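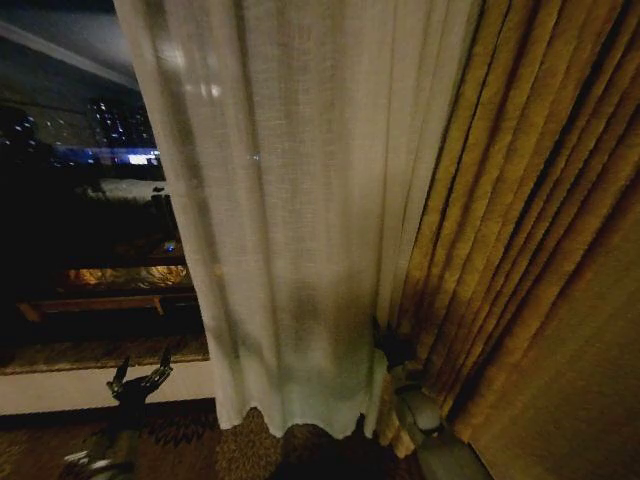

Custeck, April 2018

The company Manance invited guests to an evening demonstration of its household robot last week. The visit took place in a room high over the street, with the city lights behind the window. The task was curtains. The robot has two arms and must take hold of a thin white curtain and a heavy gold drape, which hang side by side.

"Cloth is difficult, it never hangs the same way two times," said Ilse Stüber, who leads the project. Her team has worked on this task since February and has recorded 400 attempts with different fabrics.

The 12 guests could ask questions during the work. Ludger Gerlach, who manages a hotel with many large windows, wanted to know how the robot behaves when it is dark outside and the glass becomes like a mirror. Ms. Stüber answered that reflections are still a problem and that the team is working on it.

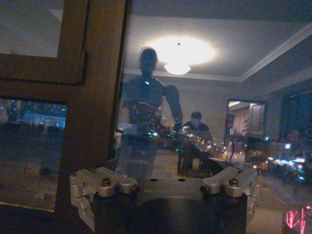
The robot reflected in the window glass, with the lights of the city.

The next demonstration will be in the daytime. Guests can register with Till Hagedorn at Manance.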